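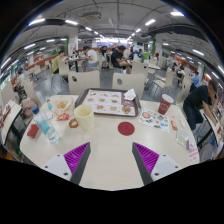 リコーダー合奏団 Cladeo 定例会議事録

日付:2022年12月19日
出席:団員9名(うち途中参加あり)、ほかに委任の連絡をいただいた方あり
議事進行:ソプラノパート
記録:テナーパート

年の瀬の慌ただしいなか、お集まりいただきありがとうございました。練習の後でお疲れのところ、いつものように話があちこちに広がりましたので、この議事録も少々長くなっております。欠席された方にも当日の空気が伝わればと思い、雑談めいたところもなるべく残しました。決まったことだけ知りたい方は、各議題の終わりにある「決定」の行を拾ってお読みください。

前回議事録の確認

前回の議事録について、バスパートから訂正が一件ありました。楽器の手入れに使う布を「共同購入する」と書いてありましたが、「共同購入を検討する」が正しいとのことです。記録係の早とちりで、失礼いたしました。すでに財布を開きかけていた方がいらしたら、どうぞそのままお待ちください。ほかに訂正はなく、この点を直したうえで承認されました。

春の演奏会について

会場は、かねてからお願いしていた Ustthorpe の小ホールに決まりました。4月の演奏会として正式に申し込みが受け付けられ、先方から確認の書面も届いています。客席は80席です。前回の会場より狭くなりますが、リコーダーの音は広すぎるところだと心細く聞こえますし、後ろの席のお客様にも息づかいまで届くくらいがちょうどよい、というのが下見に行った方々の一致した感想でした。天井が木張りで、テナーの低いほうの音がとてもよく響いたそうです。試しにその場で吹いてみたところ、ホールの方が事務室から出てきて、最後まで聴いてくださったとのこと。うれしいお話でした。

気がかりな点として、楽屋が一部屋しかないことが挙がりました。着替えと音出しを同じ部屋でするのは落ち着かないので、衣装は着てくるようにしてはどうかという意見と、電車で来る者にはあの衣装は少し恥ずかしいという意見があり、しばらくにぎやかなやりとりが続きました。上にコートを羽織ればよい、4月にコートは暑い、では薄手のものを、という具合です。結局、着てくるかどうかは各自にお任せし、楽屋での着替えは開場前に済ませることで落ち着きました。

入場は無料とし、ご予約はいただかない方針です。満席になったらどうするのかという心配の声もありましたが、これは満席になりそうだとわかってから改めて悩むことにしましょう、と進行役がまとめ、皆さん笑って賛成されました。

決定:会場は Ustthorpe の小ホール。入場無料、予約なし。着替えは開場前に済ませる。

曲目について

いちばん時間をかけた議題です。候補として挙がっていた曲をすべて並べてみると、とても一回の演奏会に入りきりません。前半に古い舞曲、後半に歌の編曲もの、という大きな流れは夏から変わっていませんが、どれを残しどれを見送るかとなると、どの曲にも推薦した方の思い入れがあり、なかなか決まりませんでした。

最終的に、曲数を7曲に絞ることで合意しました。幕開けは、これまでどおり全員での舞曲です。もう少し華やかな曲で始めたいという希望もありましたが、最初の一曲はどうしても指が冷えていて、速い動きが転びやすいものです。ゆったりした曲で会場の空気に慣れてから、という経験豊かな方のお話に、昨年の冒頭で派手に転んだ面々が深くうなずいておりました。

組曲「Husar」については、全曲を演奏したいというアルトパートと、抜粋でよいというバスパートとの間で意見が分かれました。アルトからは、終曲に出てくる旋律は途中の曲を聴いていただいてこそ懐かしく響くのだ、という説明がありました。たいへん説得力があり、記録係もつい手を止めて聞き入ってしまいました。一方バスからは、中ほどの曲はずっと同じ音を伸ばし続けるので息が苦しい、せめて繰り返しを省いてほしいという切実な訴えがありました。楽譜を見ると、確かに休符らしい休符が見当たりません。そこで全曲を演奏するかわりに、中ほどの曲の繰り返しは省き、長く伸ばす音はバスの中で交代しながら息継ぎをする、という案でまとまりました。交代の位置はパート内で相談し、楽譜に鉛筆で書き込んでおいてください。

後半の歌ものでは、お客様に口ずさんでいただける曲を一つ入れたいという提案が好評でした。歌詞をプログラムに載せられるかどうかは、権利の関係を調べてからになります。もし難しければ、ハミングでお願いしますと舞台から声をかければよいのでは、という案も出て、それはそれで楽しそうだということになりました。

アンコールは、毎回聞かれてもはぐらかしているあの曲です。今回も練習の最後にこっそり合わせます。ご家族にも内緒でお願いいたします。

決定:全7曲とアンコール。「Husar」は全曲、中ほどの繰り返しは省略。歌詞の掲載は確認のうえ次回に。
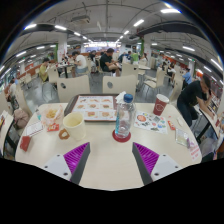 トレイ、水のボトル、紙ナプキン

プログラムとちらしの印刷

印刷は、今回も Falovex さんにお願いすることになりました。昨年、曲名の綴りの間違いに先方が気づいて電話をくださったことを覚えている方が多く、ほかのところと比べる話はほとんど出ませんでした。ちらしは片面の一色刷り、プログラムは二つ折りにします。

紙の色については、淡い緑がよいという方と生成りがよいという方がおられました。緑は春らしく、けれども昨年の案内と似ていて取り違えそうだという声があり、ちらしを緑に、プログラムを生成りにという折衷案になりました。折衷案にしては見本を並べた感じがなかなか上品で、推薦なさった方は双方とも満足のご様子でした。

曲目解説は、それぞれの曲を推薦した方に書いていただきます。長さは自由にと言いたいところですが、自由にすると紙がもう一枚必要になりますので、短めにお願いします。作曲の年や経緯を調べて書いてくださるのもありがたいですし、この曲のどこが好きか、練習でどこに苦労したかといったお話も、お客様は案外楽しみにしてくださいます。昨年のアンケートでも、解説を帰りの車中で読み返しましたというお声をいただきました。

プログラムの裏表紙には、見学の案内を載せることになりました。「楽譜が読めなくても大丈夫です」と書くかどうかで少し話し合いがあり、まったく読めないと実際のところご本人が困るだろうということで、「ゆっくりご一緒に読みましょう」という言葉に改めました。やさしい言い方になってよかったと思います。

決定:印刷は Falovex。ちらしは淡い緑、プログラムは生成り。解説は次回までに各自用意。

練習の進め方

年明けからの練習について、毎回の前半をパート別、後半を全体の合奏に充てることにしました。このところ全体で合わせる時間が長く、細かいところを直す暇がないという声があったためです。パート別のときに隣の音が気になるという悩みもありますので、バスは廊下側の部屋を使ってください。暖房の効きがあまりよくない部屋です。ひざ掛けをお持ちになることをおすすめします。

音程についても話が出ました。寒い季節は楽器が温まるまで低めになりがちで、そのまま無理に息を強くすると、今度は後半になって上ずってしまいます。到着したらまず楽器を懐に入れて温め、音合わせは少し吹いてからにいたしましょう。木製の楽器をお使いの方は、急に長く吹くと割れる心配もありますので、ご自分の楽器の機嫌を見ながら、無理のないように始めてください。

全員での通し練習は、本番までに3回行います。そのうち最後の一回は、できれば Ustthorpe の会場を借りて行いたいと考えています。空き状況はアルトパートが問い合わせてくださいます。通し練習では途中で止まらず、迷子になった方も次の段の頭で戻ってくる、という約束で進めます。戻る場所を見失ったら、落ち着いてソプラノの旋律を聴いてください。ソプラノが迷子になった場合については、ソプラノから、考えたくありませんという回答がありました。

録音を聴き返したいという希望もありました。自分の音を聴くのは少しつらい、という正直な感想も聞かれましたので、録音は希望者にだけお渡しします。

決定:前半はパート別、後半は合奏。通し練習は3回。録音は希望者に配付。

楽譜と備品

本棚の楽譜について、表紙の取れたものが増えてきたとの報告がありました。製本用のテープで補修してくださるとのことで、ほんとうに頭が下がります。お手元に借りたままの楽譜がある方は、年末のお片付けのついでに探していただけると助かります。長らく行方のわからなかった二重奏曲集は、譜面台の袋の底から見つかりました。袋をお持ちだった方がいちばん驚いておられました。

譜面台のねじが緩んでいるものには、脚に赤いひもを結んであります。使っている最中にゆっくりとお辞儀をしますので、直るまでは使わないでください。

掃除用の布の共同購入は、引き続き検討です。見本を取り寄せて、次回みんなで手触りを確かめることにしました。

その他

・聴きに来てくださるお客様への案内はがきは、今年も手書きの一言を添えてお送りします。文面に迷う方のために、昨年の分の控えをファイルに入れてあります。
・会場までの道順が少しわかりにくいので、ちらしに地図を入れます。描いてくださる方を募集中です。上手でなくてかまいません。ただし北を上にしてください。
・来年度の団費は据え置きで、異議はありませんでした。
・新しい年の最初の練習では、合奏の前に舞曲の通し吹きをして遊びます。楽譜はこちらで用意しますので、楽器だけお持ちください。

次回までの宿題

ソプラノ:後半の歌ものの権利について確認
アルト:通し練習のための会場の問い合わせ
テナー:Falovex への入稿日の相談、ちらしの文案
バス:「Husar」の息継ぎの割り振り
全員:担当曲の解説、借りている楽譜の確認

寒さが続きますので、喉と指先をどうぞお大事になさってください。議事録に誤りや書き落としがありましたら、次の練習の折に記録係までお知らせください。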